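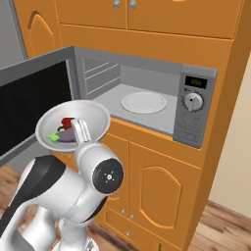 Prosov 자세 HUD (애니메이션 오버라이더)

제작: Lytvynenko
판매처: Jurnbridge 본점, Clellport 분점
품번: 3844
권한: 복사 가능, 수정 가능, 양도 불가
구성: HUD 본체, 기본 자세 세트, 설정 노트카드, 빈 노트카드 양식

Prosov는 아바타의 기본 동작을 사용자가 지정한 애니메이션으로 대체하는 착용형 HUD이다. 서기, 걷기, 달리기, 앉기, 비행, 착지 등 상태별로 애니메이션을 따로 지정한다. 기본 세트에는 서기 자세 16종이 포함되며, 나머지 상태에는 각각 한 종 이상이 들어 있다. 타사 애니메이션도 복사 권한이 있으면 HUD 인벤토리에 넣어 사용할 수 있다. 복사 불가 애니메이션은 넣는 순간 사용자 인벤토리에서 HUD로 이동하므로, HUD를 삭제하면 함께 사라진다.

주요 사양

스크립트 수: 3
부착점: 화면 우측 하단(기본값). 다른 HUD 부착점으로 변경 가능
저장 가능한 프로필: 2
서기 자세 전환: 순차, 무작위, 고정
앉기 대체: 켜기/끄기 개별 설정
조작: 버튼, 채팅 명령
언어: 영어 메뉴, 한국어 설정 노트카드

스크립트는 애니메이션 상태 처리, 노트카드 읽기, 버튼 표시를 각각 담당한다. 노트카드를 읽는 스크립트는 로딩이 끝나면 대기 상태로 들어간다. 스크립트 사용량을 제한하는 행사 지역에서는 버튼 표시 스크립트를 메뉴에서 중지할 수 있다. 중지 중에는 채팅 명령만 작동한다.

설치

상자를 바닥에 꺼낸 뒤 터치하면 폴더가 전달된다. 오브젝트 생성이 금지된 구역에서는 상자를 꺼낼 수 없으므로 Jurnbridge 본점 뒤편의 개봉 구역을 이용한다. 폴더 안의 HUD를 '추가'로 착용한다. '착용'을 선택하면 같은 부착점의 다른 HUD가 해제된다. 첫 착용 시 노트카드를 읽는 동안 전원 버튼이 회색으로 표시되며, 녹색으로 바뀌면 사용할 수 있다.

기존에 쓰던 오버라이더와 뷰어 내장 오버라이더는 모두 꺼야 한다. 둘 이상이 동시에 작동하면 서기 자세가 짧은 간격으로 바뀌거나 걷기 동작이 중간에 끊긴다.
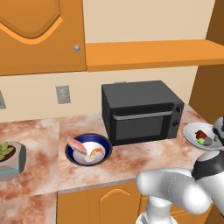 노트카드 작성

설정은 한 줄에 한 상태씩 기록한다. 상태 이름을 대괄호로 묶고 그 뒤에 애니메이션 이름을 적는다. 여러 개를 지정할 때는 세로줄로 구분한다.

[서기] 애니메이션명|애니메이션명
[걷기] 애니메이션명
[앉기] 애니메이션명

애니메이션 이름은 대소문자를 구분한다. 이름 앞뒤의 공백도 이름의 일부로 읽으므로 붙여 넣은 뒤 확인해야 한다. 이름이 인벤토리 내용과 일치하지 않으면 해당 항목을 건너뛰고, 소유자에게만 보이는 메시지로 줄 번호를 알린다. 우물 정 기호로 시작하는 줄은 주석으로 처리한다.

수정한 노트카드는 저장만으로 반영되지 않는다. 메뉴에서 '다시 읽기'를 눌러야 한다.

프로필 전환

프로필별로 노트카드 한 장이 대응한다. 평상복용과 긴 드레스용으로 나누어 쓰는 경우가 많다. 치마 폭이 넓은 메시 의상은 다리 간격이 큰 서기 자세에서 표면이 뚫려 보일 수 있어, 두 번째 프로필에는 폭이 좁은 자세만 기본으로 배정해 두었다. 전환할 때 현재 재생 중인 애니메이션은 끝까지 재생되지 않고 즉시 교체된다.

앉기 대체와 가구

자체 애니메이션이 든 가구에서는 앉기 대체를 끄는 것을 권장한다. 가구의 애니메이션 우선순위가 HUD 쪽보다 낮으면 HUD 자세가 표시되며, 이때 아바타 위치가 좌석에서 벗어나 보인다. 춤 기계와 커플 동작 오브젝트도 동일하다. 앉기 대체 설정은 프로필별로 저장된다.

알려진 문제

지역 이동 직후 서기 자세가 재생되지 않는 경우가 있다. 전원 버튼을 껐다 켜면 복구된다.
물속에서 비행 상태로 전환하면 수영 애니메이션이 한 번 더 시작된다.
스크립트 실행이 금지된 구역에 들어가면 마지막 자세가 유지된다. 구역을 벗어나면 정상 작동한다.
머리 움직임을 포함하는 자세에서는 시선 추적이 적용되지 않는다.

업데이트와 재배송

구매 기록이 있는 계정은 본점 입구의 재배송 단말기에서 최신판을 받을 수 있다. Clellport 분점 단말기는 12월 개정판부터 지원한다. 새 판을 착용하기 전에 사용 중인 노트카드를 인벤토리에 복사해 둔다. 선물로 받은 제품은 받은 사람의 계정에 등록된다. 양도 불가 제품이므로 선물은 판매기의 선물 메뉴로만 보낼 수 있다.

환불은 동일 계정의 중복 구매에 한한다. 거래 내역을 노트카드에 적어 Bohdan Demchenko에게 보낸다. 인스턴트 메시지는 용량 초과로 유실될 수 있다.

구매자 의견 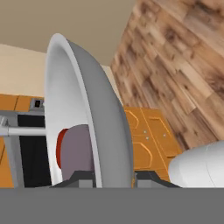

Rostyslav Hnatiuk: 프로필 전환은 문제없이 됩니다. 다만 노트카드를 다시 읽으면 서기 전환 방식이 '순차'로 초기화됩니다. 무작위로 쓰는 사람은 매번 메뉴에 들어가야 하니, 이 값도 노트카드에서 지정할 수 있으면 좋겠습니다. 걷기 애니메이션은 키가 작은 아바타에서 발이 조금 미끄러지는데, 직접 가진 걸로 바꾸고 나서는 괜찮았습니다.

Bohdan Demchenko: 초기화 현상을 확인했습니다. 다음 판에서 전환 방식을 노트카드 항목으로 추가합니다. 그때까지는 다시 읽기 후 채팅 명령으로 변경해 주십시오. 명령 목록은 설정 노트카드 끝부분에 있습니다.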